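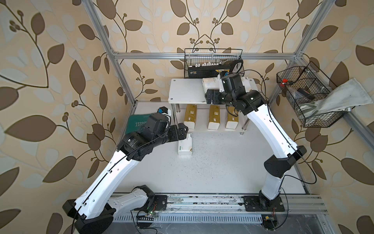
Figure 3. Leaf-and-vine wallpaper on back and side walls: large leaves in brown and pale gray, dark stems, small berry clusters, beige ground.

3.2 Leaf patterns

Leaf patterns make up the largest group in the sample. Of the 452 papers we coded, more were placed under "leaf" than under stripes, geometrics and flowers combined. The count includes any paper in which leaves cover more of the surface than blooms or fruit do. Papers with small leaves behind a main flower were coded as floral, following the rule used by Amundsen in her survey of rental housing in Bambridge.

We divided the group by how the leaves are joined. In scattered patterns each leaf or sprig stands alone on the ground color. In upright patterns the stems rise in parallel lines, and the repeat is easy to find by eye. In trailing patterns a curling stem carries the leaves from one part of the repeat into the next. Figure 3 is a trailing pattern. Berries are common in this last type, usually drawn small and grouped in clusters along the stem.

Householders who had chosen a trailing pattern described the choice in practical terms. Several said that a busy paper hid marks and uneven plaster. One woman in Mollah had papered her hallway three times in the same design and kept the end of each roll for patching. Others spoke about seams. A curling stem that fails to meet at the join is noticed at once, and two people told us they had moved a bookcase to cover a bad one. Scattered patterns drew no complaints of this kind.

Color was coded separately from pattern. Beige, cream and light gray grounds dominate among papers bought after 2000, while the older papers more often have green or dark blue grounds. The change is sharpest in trailing patterns. Elsa Amundsen, who coded the Bambridge homes, noted that brown leaves were often called "fall colors" by the people who lived with them, even where the seller's name for the design made no mention of a season. We recorded the householder's wording as well as the trade name where both were known.

Scale proved harder to code. A leaf that looks large in a sample book can seem modest on a full wall, and the same design was sometimes judged differently in a narrow room. We measured the longest leaf in each repeat and used that figure alone. In 9 cases the paper had been painted over in part, and the measurement was taken from what remained, usually inside a closet.

The two towns differ less than we expected. Bambridge has more upright patterns, most of them in houses papered by a single decorating firm. Mollah has more trailing patterns in bedrooms. Kitchens in both towns were nearly free of leaf papers and are treated with tile and paint in Section 3.4.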